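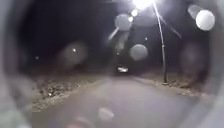 Norbert Polák wrote in to ask why his path robot stops dead under a street lamp at night and then reports an obstacle on clear pavement. His log showed the same stop on 37 night runs, always near a lamp and never in daylight. The steps that follow are the ones we use at Kestmont for a false obstacle stop caused by glare. They were written for the Brulliteck path unit, but most of them apply to any small outdoor robot that steers by camera.

Print this page | E-mail this page

Before you start

Put the robot in manual hold and keep the stop button within reach. If the path is open to cars or bikes, have a second person watch both directions. Do not turn off obstacle stopping to get the robot past a lamp. A robot that ignores false obstacles will ignore real ones too.

You will need a flashlight, a clean microfiber cloth, lens cleaner, and a laptop with the service page open.

Step 1. Save the log

Download the fault log before you restart anything. On our units the log clears at power-off. Write down where the robot stopped and which way it was facing.

Step 2. Look at the camera view

Open the live view with the robot still in place. Look for round pale spots, long streaks coming off the lamp, and large areas of pure white. Move the robot forward by hand a short distance and look again. Real objects stay put on the ground. Spots that come from the lens or cover will shift with the lamp or stay in the same part of the view.

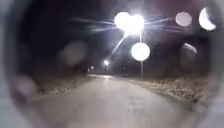 Forward view at night, with streaks from the lamp and pale spots over the left verge and trees.

Step 3. Clean and inspect the cover

Power down. Wipe the cover from the center outward and let it dry. Shine the flashlight across it at a low angle. Fine scratches show up as bright lines. If they cross the middle of the cover, replace it. Check the inside as well. Haze on the inside means the seal has failed, and cleaning the outside will not help.

Step 4. Lower the exposure limit

On the service page, go to Camera, then Night, and set the exposure limit to 8. Ours shipped at 90, far too high for a lit path. Save, then restart the camera.

Step 5. Test

Run the same stretch 3 times in each direction at walking speed, with someone walking beside the stop button. Then put a cardboard box on the path in the dark between lamps and run it again. The robot must stop for the box. If it does not, raise the exposure limit a little and repeat the whole test. Do not leave the robot running alone at night until it passes both parts.

If it still stops

Check the camera angle. Yoshinori Shibata had a unit with a bent bracket that tipped the camera up into the lamps. Cleaning and settings made no difference until the bracket was changed. If the bracket is straight, send the saved log to your service contact along with the cover part number.

Last updated 4 April 2026

Home | Guides | Faults | Parts | Contact

Related guides
Replacing a hazed camera cover
Somik charger: fault light stays on
Reading the stop log
Sasaki wheel unit pulls to one side
Testing the stop button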